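What a week of teleoperating does to your wrists

So I've been gone from here for a while, and the reason is that I've spent most of my working days holding a pair of handles and pretending to be a robot. Or the robot has been pretending to be me. After enough hours I stop being sure which way round it goes!

Quick catch-up if you're new. I work at Trarnura, a small outfit that takes old servers apart and puts the good bits back into circulation, and since last September a few of us have been teaching an arm to do some of the fiddly steps. I used to be on the bench full time with a screwdriver. Now I'm half bench, half "demonstrator," a word I still can't say with a straight face, but it's on my badge.

There are two ways we show the arm a job. The first is by hand, where you put it in the floppy mode, grab it near the wrist and just drag it through the motion like you're helping a kid swing a bat. It's lovely for big moves. Go over there, come down, back up, done. Where it falls apart (for me anyway) is anything small, because I'm pushing on this heavy thing with my whole shoulder and trying to land on something the width of a fingernail. Everything comes out wobbly. Then the arm learns wobbly.

The second way is remote, and that's what I do most now. I sit at a desk a few steps off, I've got a handle in each hand, and I watch the view from the wrist on a monitor. Move my hand, the arm moves. Squeeze, the gripper closes. The first day I felt like a genius for ten minutes, and then I tried to put a part down gently and found out I had no idea how hard I was pressing. You don't feel anything through our handles. You learn to watch for it instead — a board flexing a hair, a shadow getting thinner under the fingers, that kind of thing.

The current job is working around the processor socket on a server board. Come in over the chassis, get lined up, go down slow, stop where you're supposed to stop, come away clean. A person does it without thinking. I did it without thinking for years. Now I have to do it as if I were thinking about it very, very hard, and do it nearly the same way each time, but with enough variety that the arm doesn't learn one exact path and panic when the chassis is sitting a bit crooked.

That last part took me ages to get. My first batch was 63 demos and I was so proud of it. Smooth as anything, every approach from the same side, same height, same speed. Anselmo Siqueira looked through them, said they were beautiful, and then asked me to do them over. He wanted some from the left, some from higher up, some where I drifted off and had to correct. The corrections were the thing he cared about most! I'd been throwing those away because they embarrassed me. So now when I overshoot, I leave it in, and I fix it on camera like a grown-up.

We're at 284 keepers on this job now. I won't tell you how many didn't get kept.

A few things I'd pass on if you're about to start doing this, in no order at all:

Take your rings off. Don't ask.

Slow isn't the same as hesitant. If you hover because you're nervous, you're recording nervousness, and the arm will hover in the same spot forever after. I had one version that paused before every descent like it was saying grace. All me. If I need to think, I think before I hit record.

Get your elbows supported. I rolled up two towels. Very high tech.

And spend time just looking through the wrist view before you try anything, because it's a strange angle on a machine you thought you knew. Things I'd walked past for years look enormous from down there, and you have to relearn how far away they are.

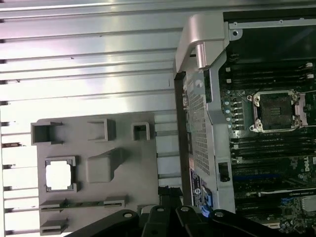
Welington Batista thinks I've got the whole thing backwards, and he told me so over lunch: if you teach the big moves by remote as well as the small ones, the arm never has to deal with two different styles of motion in one job, and you'd need a lot fewer demos in the end. He reckons the hand-guided ones were muddying everything from the start.

I argued with him for most of a sandwich. My feeling is that dragging the arm is so much quicker for the approach that it pays for itself, and the handover between the two styles happens up in free air where a bit of mess doesn't hurt. But I went back afterward and watched a few runs, and there is a little hitch right where one style stops and the other takes over. I'd seen it before and figured it was a motor thing. Hmm.

So the plan is to redo 4 short sessions all on the handles, start to finish, nothing hand-guided, and put them through training on their own. If he's right I owe him lunch, and I'll never hear the end of it.

The wrists are okay, by the way, for those of you who asked last time. I do 3 sessions before a proper break and I switch to bench work in the afternoons, and the tingling has pretty much gone. The squeeze trigger on the right handle is still too stiff, though. I've put in a request. If any of you run a similar setup and have found a softer spring that doesn't go mushy after a month, leave me a comment, because I've tried a couple and they both ended up in the drawer.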